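Trela Serving Tray, cream

Back in stock, small batch. Rectangle tray with rounded corners and a low raised rim. Plain, no pattern, no logo on top. Goes with pretty much anything.

Two sizes, Medium and Large. Sold singly or in a set of 4 (set is Medium only, sorry). Wipe with a damp cloth, mild soap. No dishwasher, no microwave, dont leave it soaking overnight.
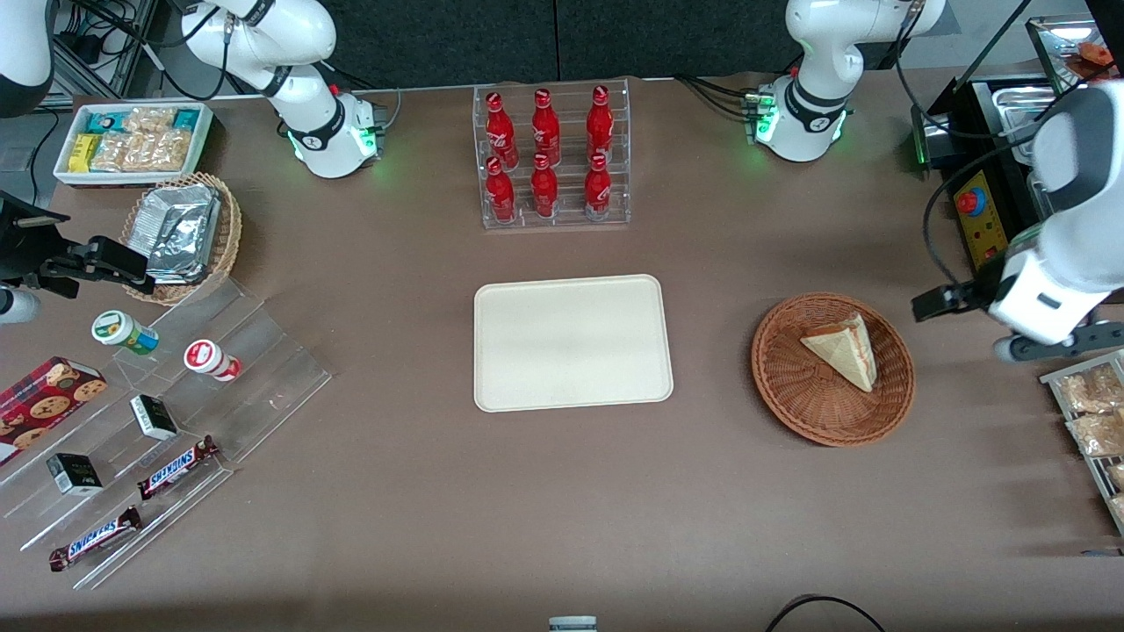
Cream tray among snacks, drinks and baskets. Baskets not included.

Large fits 6 tea glasses plus a sugar bowl. Medium is more of a breakfast for one size. Rim is low so go easy on the stairs with soup.

Shape comes from a 1915 tray Müzeyyen Özkan's family used in their tea room in Kurtuluş. She drew it up again for us, a bit wider, corners softer. Color is the old one, or as close as we could get. Expect small differances between batches. Matching a tray you already own? Send a pic first.

Shipping: orders in by noon go out next day. Large ships in its own box, so no combined postage on that one. Returns 2 weeks, unused, you pay the postage back.

Felt pads for the underside sold seperately, see Fluven pads. Wholesale and cafe orders, ask for Houda Bouzid.

Next batch due end of February. Gray still sold out.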